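4. Montaje experimental en simulación

4.1. La cocina Tsikata

Todos los experimentos de esta sección se ejecutaron en Tsikata, un entorno de simulación con una encimera de piedra, un brazo de sobremesa y un repertorio de objetos que ningún cocinero sensato reuniría en el mismo sitio. El criterio de selección fue la dificultad de agarre, con resultados culinarios discutibles: tres cabezas de lechuga, un tomate, una maceta y utensilios varios. El reparto se mantiene fijo durante toda una serie; lo que varía entre episodios es la pose inicial del brazo y el punto de vista.

La instrucción que recibe la política es siempre una frase corta en lenguaje natural, del tipo «coge la lechuga más clara». La frase no menciona coordenadas ni colores exactos, y tampoco aclara qué ocurre si hay empate. Preferimos dejar esa ambigüedad en los datos, donde por lo menos se puede medir, a esconderla en el preprocesado, donde acaba escondida también para los autores.

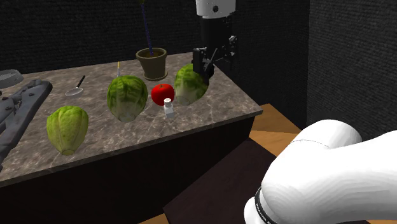
Cada serie consta de 309 episodios, con un máximo de 500 pasos de control por episodio. Agotado el límite, el intento se anota como fallo aunque la pinza se encuentre a un milímetro de la gloria. Una versión anterior del protocolo concedía crédito parcial por proximidad, y la política aprendió enseguida a quedarse suspendida sobre las verduras con aire pensativo. La recompensa por proximidad se retiró; el comportamiento tardó bastante más en irse.

4.2. El problema de la fila

La dificultad principal de esta disposición es la oclusión. Cuando la pinza se acerca a la lechuga de la derecha, sus propios dedos tapan parte de las hojas, de modo que el estimador de pose pierde información justo en el momento en que la necesita. Surnar, nuestro estimador, responde a esta pérdida con una máscara que se encoge y un grado de confianza que no se inmuta. Gelthorpe, el método de referencia, hace lo contrario: conserva la máscara y duda de todo. Ninguna de las dos actitudes sirve para recoger una lechuga.

El tomate agrava la situación. Colocado entre las dos cabezas más oscuras y casi en contacto con ellas, deja muy poco margen para una aproximación lateral. Un agarre que funciona con la lechuga aislada puede desplazar el tomate, y el episodio se considera entonces inválido. Añadimos esta condición después de revisar las primeras series, en las que la tasa de éxito era excelente y el suelo virtual estaba lleno de tomates.

Para separar los errores de percepción de los de control, evaluamos la misma disposición desde 2 puntos de vista, sin volver a entrenar la política entre uno y otro. La figura 3 corresponde al segundo, más abierto, que incluye una parte mayor del brazo y la copa completa de la planta. También entran por la izquierda unos alicates de presión de un tamaño que delata un factor de escala mal puesto en el catálogo de objetos. Se detectó el error con las series ya terminadas y decidimos conservarlo: como distractor resultó más útil que los elegidos a propósito.

Figura 3. Disposición de la serie principal desde el segundo punto de vista. La pinza está delante y por encima de la lechuga derecha, con la oclusión parcial descrita en el texto.

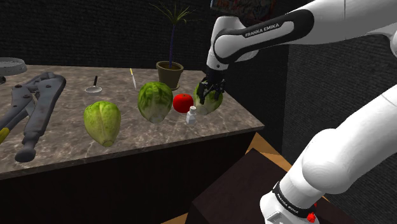 Grupo de Manipulación y Percepción Drudemura

4.3. Resultados de la oclusión

Repetimos la serie con 5 semillas. Surnar conserva su ventaja sobre Gelthorpe en la lechuga clara, la más próxima al borde frontal y la menos disputada. En la lechuga derecha la ventaja desaparece, y en una de las semillas cambia de signo. Zuzanna Bielecka propuso congelar la última estimación fiable en cuanto la pinza invade la máscara, solución tan poco elegante que tardamos hasta diciembre en probarla. Recupera buena parte de los intentos perdidos y no requiere entrenamiento adicional.

Quedan sin resolver los fallos debidos a la planta. Con el punto de vista abierto, las hojas largas y caídas de la copa se confunden a veces con hojas de lechuga, y la política emprende entonces un viaje decidido hacia la maceta. Gwenaël Bouvier los atribuye al vocabulario visual del codificador; Helmi Toivonen, al conjunto de entrenamiento. Los datos disponibles no permiten dar la razón a ninguno de los dos, y el análisis por capas se deja para el apéndice C.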